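Week 8 notes – Play materials and the outdoor room
Intro to Early Childhood Environments

Slides are up but they're thin this week, so use these. Reading is the Brerkthorpe case study in the course pack, the whole thing, not just the plans at the back. Bring it to the tutorial.

Where we got to last week

Indoor room: zones, noise, paths between zones. The point about sightlines came up again and a few of you are still drawing shelves at adult eye height. Get down on the floor. Sit there for ten minutes. Then draw it.

Also from last week – "quiet corner" is not a naughty corner. If a kid gets sent there, it has stopped being a quiet corner and nobody will choose it.

1. Loose parts, quick recap

Loose parts = stuff that can be moved, carried, combined, lined up, taken apart. Sand, water, planks, pine cones, pots, fabric, tubes. Fixed equipment = slide, fort, swing. You need both. Centres tend to spend the money on the fixed stuff and then wonder why the far end of the yard is empty by 10 in the morning.

Reasons kids leave a fixed structure:
– they've worked it out
– there's a queue
– an older kid has decided it's a ship and they aren't crew

Loose parts don't get worked out as fast. They also make a mess, get lost, and migrate into the toilets. Plan for that. Storage is half of this topic and we'll get to it in section 4.

2. Open-ended vs single-purpose

Not a strict line. A plastic cash register is mostly a cash register. A bucket is a bucket, a hat, a drum, a step (don't), a cake mould, a jail for beetles. When you fill in the audit sheet, write down what children did with the thing, not what the label on the box says. Last year half the audits just copied the catalogue.

Where would you put child-size tools? Some of you will say single-purpose, it's for digging. Watch for a while first. Stirring, patting, scraping, serving soup, posting through a fence, carrying one leaf very carefully across a yard.
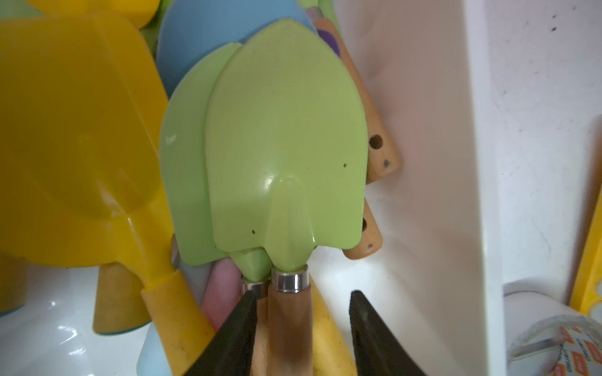
Fig. 1. Child-size trowels, green blades and wooden handles.

3. Real tools or toy tools?

This will be on the short answer paper in some form so get your own view sorted.

Case for real (small, but real):
– they do the job. A thin tool that bends in clay soil teaches a kid that digging doesn't work
– weight and resistance, good for hands and shoulders
– children notice when they've been given the pretend one
– they can be repaired

Case for toy versions:
– cheap, so you can have plenty, fewer fights
– lighter for the under threes
– families are more relaxed about them
– fine in a sandpit, where the digging is easy anyway

Most services end up with a mix, toy ones in the sand and small real ones in the garden bed with an adult close by. That's ok. What isn't ok is having the good tools in a locked shed and bringing them out for photos and family day.

A note on numbers. With toddlers, have duplicates. One wonderful red wheelbarrow is a punch-up. Two identical plain ones is parallel play. Sharing is a skill you can work on but you can't work on it all morning every morning, and eighteen-month-olds are not being rude, they're being eighteen months old.

Handles: look at thickness before length. Small hand should close round it, fingers meeting or nearly. Have a look at edges, joins, splinters, anything wobbling. Who checks and how often? Write it into the routine or it wont happen. The Kendia centre does a tool check when the sand is raked, same person does both, one tick box. Good system because it's boring.

4. Storage

The rule from the lecture: if a three year old can't put it away, it isn't stored, it's just been hidden by an adult.

Things that work:
– open baskets, low hooks, outlines painted on a board
– picture labels, and word labels too
– fewer items out, swapped over
– storage next to where the thing gets used. Sand tools at the sand. Not across the yard behind the bikes

Things that don't:
– one giant tub. Everything sinks, kids tip it out to find one thing, then you've got a tipped-out tub
– lids
– stacking anything heavy
– the shed, if the shed has a key and the key is in the office

Depth matters. Shallow and wide beats deep and narrow every time. Put your forearm in it. If your elbow disappears its too deep.

Mesh and wire: sand falls through, air gets in, and you can see what's inside from across the room. Check for cut ends. Solid bins: fine for paper, books, dress ups. Cane looks lovely, goes mouldy outside, don't.

5. Colour and pattern

Short section, I know some of you want it to be longer. Save it for the elective.

The old thinking was bright primary everything. Then the swing the other way, all beige and timber and linen, very nice in magazines. The evidence for either as a total scheme is weaker than the people selling it will tell you. What seems sensible in practise:
– busy walls compete with what's on the table
– children's own work needs a calm background or it vanishes
– one strong surface in a room can be great, helps with "meet me at the..."
– tools and small parts should contrast with whatever they sit on, especially for kids with low vision
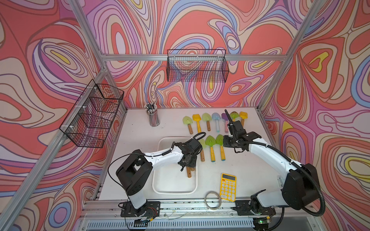

And think about who else uses the room. Educators are in there eight hours. If the staff hate a wall they will stand with their backs to it, and then you've got a supervision problem that started as a paint problem.

Ask children too. Not "what's your favourite colour", you'll get a rainbow and a dinosaur. Give them two or three samples, stick them up where they'd really go, leave them for a couple of weeks, watch where they play and then have the chat.

Sensory load isn't only visual. Echo, smell of rubber matting on a hot day, the hum off the fridge, the hand dryer (always the hand dryer). For the assignment I want at least a paragraph on sound.

6. Budget exercise

We'll do this in groups in the tutorial. Bring a pencil.

You have $1344 for loose parts and storage for one outdoor yard, mixed ages. No fixed equipment. The money has to last 52 weeks, so you also need to say what you'd hold back for replacements. The price lists are the Lombardi one (general supplier, cheap end) and the Zida one (dearer, better timber). Both in the course pack. You can also use donated and found materials at no cost, but you need to say where they come from and how they'd be checked.

Each group hands in:
– a list with prices
– a sketch of where things live in the yard
– one item you argued about and how you settled it
– what you left out

That last one is where the marks are. Anyone can spend it. Every year one group blows the lot on a mud kitchen, and then there's nothing to put in the mud kitchen. If you want a mud kitchen, two crates and a plank, and spend on pots.

Freight! Add freight. Check the bottom of the Zida list, it's in small type.

7. Brerkthorpe case study – what to look for

Read with these beside you:

The yard was redone twice. First time, what did the plan assume about where children would go? Look at the fence line and the tap.

The tap is the most important thing in that yard and it's not labelled on the first plan. Why not?

The staff diary entries from February, the wet ones. What did they stop packing away, and what happened to the arguments in the sandpit after?

There's a parent survey. Be a bit careful with it, low return and the question about "mess" is leading. Rewrite that question so it's fair. Do it before the tutorial, I'll be asking people to read theirs out.

Compare the storage photos with section 4 above. Some of it breaks my rules and still works. Have a reason ready.

8. Admin

Audit sheets are due at the start of next week's tutorial, on paper please, the upload box is still broken and I've reported it. If your placement hasn't got an outdoor area you can audit a verandah or a local park, but tell me which.

No photos of children in any assignment. Not from behind, not blurred. Objects and spaces only. Hats hanging on a hook with names on them count as children, crop the names out.

Next week: water. Wear shoes you don't care about, we'll be outside for the second half. There's no lecture recording for the outdoor part so if you're going to miss it get notes off somebody.

Extra reading if you have time is listed on the course page under "Outdoor", the first and third ones are the useful ones. The second is long and mostly about fences.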